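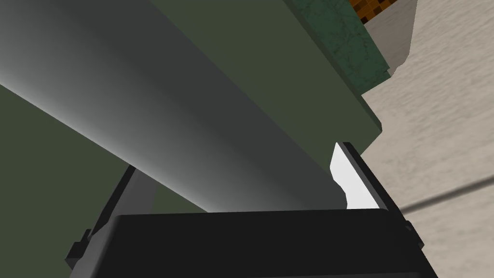 One viewer wrote to Zoltilier after the last final that the winning song had been picked by people who never buy a concert ticket, and asked when ordinary listeners would be allowed in the room. Similar letters reached us throughout the winter. The rules of the Drekurora Song Contest have now been changed, and applications are open for the first Listeners' Jury.

Call for Participants: Listeners' Jury, Drekurora Song Contest

Zoltilier, producer of the Drekurora Song Contest, invites members of the public to apply for a seat on the Listeners' Jury for the coming season. The jury will hear all songs accepted for the contest, take part in both semifinals, and cast its votes at the final in the D'Souza Theater, Flevimby. Its votes will carry the same weight as those of the professional jury. The telephone vote is not affected.

Last season the contest received 952 songs. The first selection will continue to be made by the music office, and the Listeners' Jury will have no part in it. Jurors receive the accepted songs as audio files, without the names of the performers or songwriters. Names are released to the jury only when the running order of the semifinals is drawn.

Who may apply

Applicants must be at least 18 years old on the day they apply and must be able to travel to Flevimby in May. No musical training is required. The jury should include people who listen to very different kinds of music, and the form asks applicants to list what they have played most often over the past year. Please answer this truthfully. An applicant who listens mainly to dance music or old movie soundtracks has the same chance of selection as one who follows every national final.

The following may not apply: employees of Zoltilier and members of their households; anyone who has written, performed, or produced a song submitted this season; anyone under contract to a record label, a talent agency, or a fan publication that accepts payment from performers. 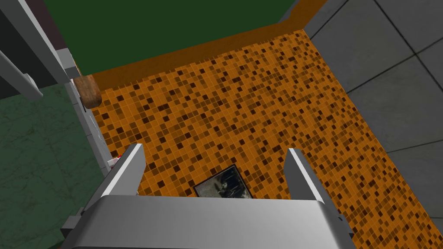

May a member of a performer's fan club serve on the jury?
Membership must be declared on the form, and the juror will be asked to sit out the vote in any semifinal in which that performer appears.

Duties

Jurors are expected to listen to each accepted song in full, at least 2 times, and to return a score sheet by the deadline given by the jury office. Late score sheets will not be counted. Jurors then attend the evening dress rehearsal before each semifinal and before the final. Votes are cast at the dress rehearsals and again during the live broadcasts, and the average of the two is used.

Jurors may not discuss the songs in public until the final result has been announced. This rule covers personal blogs, group chats, and comments left under other people's posts. It also covers hints. Two seasons ago a member of the professional jury posted a line from an unreleased chorus, and the song had to be withdrawn. Any juror who breaks this rule will be replaced from the reserve list and will not be considered again.

Jurors may not accept gifts, meals, or backstage invitations from performers or their managers. Invitations of this kind should be forwarded to the jury office on the day they are received.
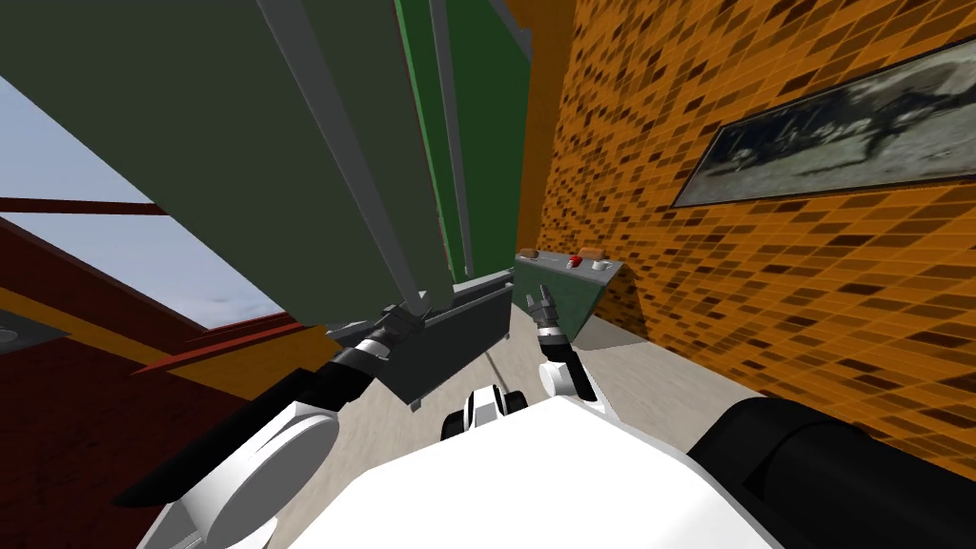

Payment and travel

Each juror receives a flat fee of $400, paid after the final. Zoltilier will book and pay for rail or bus travel to Flevimby and for a single hotel room on rehearsal and broadcast nights. Jurors who prefer to drive may claim mileage at the company rate. Guests are welcome at their own expense, but they cannot be seated in the jury rows and will not be admitted to dress rehearsals.

Jurors will be shown briefly on camera during the final. Applicants who do not wish to appear on television should not apply.

How to apply

Application forms are available from the Zoltilier website and from the box office of the D'Souza Theater. The completed form must be accompanied by a short written statement of no more than one page on a live performance, from any year and any country, that the applicant considers to have been judged unfairly. Video statements will not be viewed.
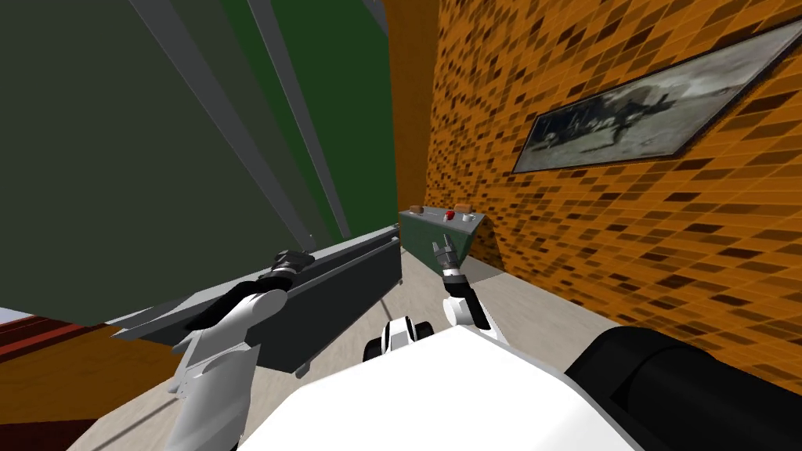
Forms must reach the jury office by 5 p.m. on the last working day of February. Selected applicants will be interviewed by telephone in March, and all applicants will receive a written reply. Reserve jurors will be named at the same time and must keep the broadcast dates free.

Zoltilier does not give reasons for individual decisions. Application forms are destroyed after the final, except those of serving jurors, which are kept until the accounts for the season are closed.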